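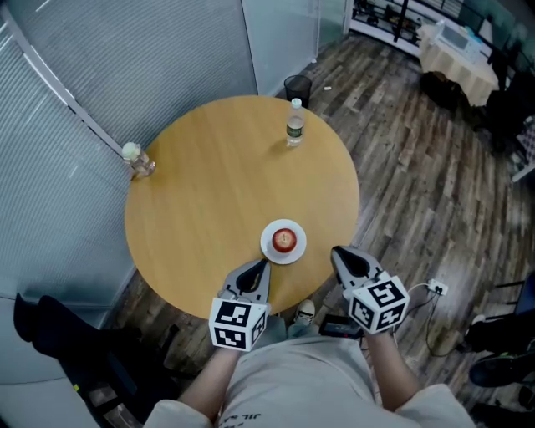
Figure 3. Collection with the hand-held grippers, head camera view. The apple on the saucer is the target object; the bottles are distractors.

4.2 Demonstrations by hand

We collected demonstrations in two ways. In the first, an operator drove the two-armed Kunano platform from a desk with a pair of leader arms. In the second, the operator left the robot out of it entirely and did the task in person, holding a gray plastic gripper in each hand (Figure 3). Each gripper has two curved fingers and carries a white cube of fiducial markers at its base, from which we recover the pose of the gripper relative to the head camera. We call the second method Somley, after the meeting room in which it was first made to work.

The task in this section is the apple transfer. The operator picks up the apple with one gripper, passes it to the other over the table, and returns it to the saucer. Written down, this sounds like something a person could do while thinking about lunch. With remote control it took our 14 operators a long practice period and a certain amount of language that we removed from the audio track before release. The leader arms give no sense of contact, so operators learned to judge grip by watching the apple for signs of distress.

Hand-held collection was kinder to everyone. Operators needed one short briefing, and most of them produced usable demonstrations in their first session. Over the whole study we kept 1,139 demonstrations from the hand-held grippers and 215 from remote control, with the same number of booked hours for each. We do not claim that the first number is better data than the second. It is more data, and it was collected by people who were still willing to answer our emails.

Filtering. A demonstration was dropped if either marker cube was lost from view for longer than our tracker could bridge. The usual cause was the operator's own wrist. People turn their hands in ways that are perfectly sensible for moving fruit and very poor for showing a camera a flat square pattern. Putting markers on several faces of the cube helped a good deal, as one face could take over when another turned away. We also asked operators to keep their elbows low, an instruction that was followed for up to 100 seconds at a time.

Background. We made no attempt to dress the room. Earlier work in our lab used a plain curtain behind the table, and the resulting policy was excellent as long as it never saw a chair. For this study the furniture stayed where its users had left it, and the table was used in whatever light came in. The bottles were moved between sessions, sometimes by us.

Transfer to the robot. Gripper poses were mapped to the Kunano arms with a fixed offset per hand, measured in March and measured again after we found that the first measurement had been written down in the wrong units. Finger opening was mapped directly. Human arms reach across the body more readily than the robot's do, and a handful of the hand-held demonstrations asked for elbow positions the platform can't reach. These we kept for training the visual encoder and left out of the action data — a compromise that pleased neither of the two camps within the author list.

Limits. All operators were right-handed, and the handover direction in the data leans heavily one way as a result. The policy shares the preference. When the apple is placed well to the left, it will still go a long way around to start with the right gripper. A second round of collection at the Pasodville site is planned with the direction fixed in advance by the session script. The Bastos tracker, used here with its default settings, will be tuned for fast wrist turns before that round begins.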